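讲稿备注：洗衣间的物流，从脏衣堆到滚筒
10月1日，星期二
主讲：Toshiko Tanabe

（备注只供讲者使用。括号内是提示，不念。正文可以缩短，术语不要换。）

第1页 标题

各位下午好。今天讲的内容范围很窄：衣物进入洗衣机之前的那一段。洗涤程序、洗涤剂配方、脱水转速都不在范围内，有这方面问题的，请留到Eglītis小组那一场。

我的材料来自Skatness项目的住户洗衣区记录。项目从3月开始，观察的对象是公寓里的普通洗衣角，面积小，设备摆得密，储物和洗衣共用一块地面。

（翻页。如果投影延迟，先讲下一段的定义。）

第2页 定义

先统一四个词。

“待洗堆”指已经离开身体或衣柜、还没有进入滚筒的全部衣物，不论放在地上、凳子上还是筐里。

“单件提取”指从待洗堆里取出一件，并使它与其余衣物完全脱离。袖子还缠在别的衣物里的，不算完成。

“展开”指一件衣物从团状变为可以辨认正反、领口和下摆的状态。不要求平整。

“投入”指衣物整体越过机门或桶口边缘。挂在边缘上的，记为未投入。

最后这一条在Girkik早期的记录表里没有写清楚，导致前两批数据不能合并。如果各位自己做记录，请把边缘挂住单独列一栏。

（停一下，看有没有人要记。）

第3页 为什么看这一段

家庭洗衣的时间统计通常从按下启动键算起。这个算法对能耗有用，对劳动没有用。滚筒转动的时候人可以走开，投入之前的每个动作都要人在场。

记录总数是940次投入。这里的单位是件次，不是洗衣次数，同一件衣服洗两回算两件次。其中127件次发生过至少一次返回，也就是拿起来之后又放回待洗堆。返回的原因分三类：颜色不合、口袋没有检查、拿错了件。第三类在深色衣物里比较多，我在第7页再讲。

请注意，这组数字不能外推。样本限于愿意接受记录的住户，洗衣角的布局也比较接近。

第4页 洗衣角的空间构成

典型的洗衣角有四个占地部分：洗衣机，待洗堆，一件临时承托物，以及与洗衣无关的东西。

承托物常见的是塑料凳。它在设计上是坐具，在洗衣角里的实际用途是把衣物抬离地面，或者放洗涤剂。塑料凳的凳面高度明显低于波轮机的桶口，从凳面到桶口有一段垂直提升，这段提升完全由手臂完成。

与洗衣无关的东西，记录里出现最多的是还没有启用或者暂存的电器。包装没有拆，占的是洗衣机正前方，因为那里是唯一剩下的整块地面。

（下一页是现场图。先切图，等两三秒，再讲图后的第一段。）

第5页 现场

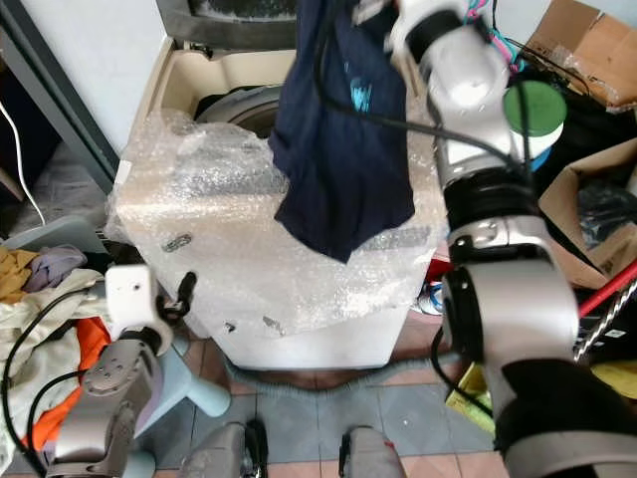 图1 洗衣角，一件藏青色衣物提起时的状态。

请看悬着的藏青色衣物。布面上有一个浅蓝色的小印花标志。衣物呈自然垂坠，褶皱没有拉开，下缘收成一个不规则的尖角。这是单点提起的典型形态：受力点在上方，其余布料在重力下向中线聚拢，最低处不一定是下摆。

它下方是裹着气泡膜的白色电器，后面才是开着口的米白色洗衣机桶，能看到里面灰色的内筒边缘。投入路径上要越过的第一样东西就是这件带包装的电器。

左侧是待洗堆。可以辨认的颜色有芥末黄、淡紫、米白和亮橙。淡紫那一件是叠着的。浅蓝色塑料凳也在这一侧。

（不要在这一页停留过久，细节放到后面分开讲。）

第6页 单点提起与双点提起

刚才的形态引出第一个技术问题：提几个点。

单点提起快，适合从堆里抽取。缺点是下缘位置不确定。同一件T恤，提领口、提袖口、提下摆，悬垂后的长度可以差出很多，而且提起者在动作开始时看不到自己提的是哪一处。

双点提起慢，需要先找到两个肩点或下摆的两个角。好处是展开同时完成，可以顺手检查正反面。

住户的实际做法多数是混合的：单点抽出，抖一下，另一只手接住某个边，再决定要不要展开。抖动这一步很短，记录时容易漏。Hemeo的计时模板把它并入“提取”，我们的模板把它单列。两种都可以，写报告的时候注明即可。

对投入本身来说，双点没有必要。滚筒不在乎衣物是否展开。需要双点的是检查口袋、翻面和处理污渍，这三项可以集中做，不必每件都做。建议的顺序是先把需要处理的挑出来，其余单点投入。

（有人会问翻面是否影响洗净效果。回答：不在本场范围。）

第7页 颜色分拣

待洗堆里混有黄、橙、淡紫、米白和藏青，这在家庭里很普通。分拣规则有很多版本，住户口头能说出来的规则和手上执行的规则往往不一致。

口头规则一般是三分：深、浅、白。执行规则通常是二分：会掉色的，和其他。判断会不会掉色靠的是记忆，依据是这件衣服以前洗过没有。新衣服不进混洗，旧衣服基本不分。

从流程角度说，二分比三分省一次搬运。三分要求地面上同时有三个区，多数洗衣角放不下，于是第三堆会落到凳子上，或者落到电器包装上面。后一种情况里，衣物容易被误认为已经处理过。

前面提到的拿错件，在深色衣物里偏多，原因是藏青和黑在洗衣角的灯光下不易区分，尤其是团着的时候。展开之后，靠印花、标志这类小特征就能认出来。藏青色衣物上那样的浅色小标志，辨认上比面料本身的颜色可靠。标志若在团状的内侧，就帮不上忙。

可操作的建议：深色件在提取之后先转半圈再决定去向。记录里有111件次的返回属于深色，占全部返回的大部分。不过深色件在总件次中的比例本身也高，这一页的结论只作参考。

（如果时间不足，跳过下面一段。）

米白和淡紫的边界问题：住户之间分歧最大。有人把淡紫归入浅色，有人归入彩色。我们没有强制统一，按住户本人的分法登记，另加一栏写观察者的分法。两栏不一致的时候保留两栏。

第8页 投入路径上的障碍

回到洗衣机前方的那块地面。

敞口桶的投入动作是从上往下。理想站位是正对桶口，身体与机身前沿保持一个前臂左右的距离。前方有障碍时，站位后移或侧移，手臂要前伸，衣物的悬垂段就会先经过障碍上方。

悬垂段长于剩余净高的时候，下缘会拖过障碍表面。气泡膜的表面有凸起，接缝处有翘边，织物拖过去可能被挂住，湿的织物更容易贴上去。被胶带勾到的情况在记录里也有，多为针织类。

有三种处理办法，按工作量从小到大排列。

一，收短悬垂段。投入前用另一只手把下半段托起来，或者在手上绕一折。不需要改动空间。

二，换站位。从洗衣机侧面投入。前提是侧面没有柜体和墙。靠墙角安装的机器只剩一侧可用，而这一侧往往就是待洗堆所在的一侧。

三，把障碍搬走。效果最好，执行率最低。住户的回答集中在一句话上：过几天就装。我们回访的时候，多数还在原处。

（这里会有笑声，等一下再继续。）

不建议把障碍当作工作台。带包装的电器顶面承重情况不明，气泡膜会滑，把衣物堆在上面，取的时候整堆一起移动。

第9页 待洗堆的位置

待洗堆放在哪一侧，对总工时的影响比预想的小，对返回次数的影响比预想的大。

放在惯用手一侧，提取快，但提起之后衣物直接移向桶口，中间没有经过视线中央，检查容易省略。放在另一侧，衣物横过身体前方，等于自带一次检查。代价是每件多一段横移。

地面堆放和凳面堆放也有区别。地面堆的提取需要弯腰，住户倾向于一次抓两三件，然后在空中分开，分不开的又掉回去。凳面堆高度合适，但容量有限，超出的部分会滑到地上，形成上下两堆。两堆并存时，下面那一堆经常被留到下一次。

叠好的衣物出现在待洗堆里，需要单独说明。它可能是待洗，可能是干净衣物临时放在这里，从外观上分不出来。记录员不得自行判断，一律问住户，住户不在场就标“状态未定”。

（强调：状态未定的件不计入任何分母。）

第10页 线缆与挂靠物

洗衣角的墙面常有垂下来的线，来源可能是电源、晾衣装置或者照明。提起长件的时候，手臂抬高，线就进入动作范围。勾线在记录里次数很少，后果比较麻烦，因为住户第一反应是松手去护线，衣物落地，然后整件重新提取。

处理办法是把垂线固定在墙上，高度在肩以上。用线卡就够了。金属柜的棱边同理，针织件不要贴着走。

第11页 建议汇总

前面各页的建议，按执行条件重新排列。

不改动空间的：先挑出要翻面和查口袋的件，其余单点提取；深色件转半圈；投入前收短悬垂段；投入后检查一次桶口边缘。

小改动的：固定垂线；待洗堆放在非惯用手一侧；凳面只放一类衣物，不混堆。

需要腾地面的：清出桶口正前方。宽度与机身相同即可，不用更宽。

预期效果我只能给方向。试行期间参与的住户只有2户，返回次数都下降了，但其中一户同期换了洗衣机的位置，不能单独归因。

第12页 未解决的问题

其一，床单和被套。长度超过一般净高，上述收短的办法不适用，目前按单独类别记录，没有分析。

其二，儿童衣物。单件小，提取时常成把进行，“单件提取”的定义在这里不好用。Girkik的意见是改用“把”作单位，我倾向于保留件次，另加一个成把标记。

其三，取出阶段。湿衣物的质量和缠绕程度与投入时完全不同，路径相反，障碍相同。明年的记录表会加上这一段。

（收尾：记录表模板在会场资料夹里，文件名以Skatness开头。旧版没有“边缘挂住”一栏，不要用旧版。提问时间十分钟，Eglītis小组接着用这个房间，请准时结束。）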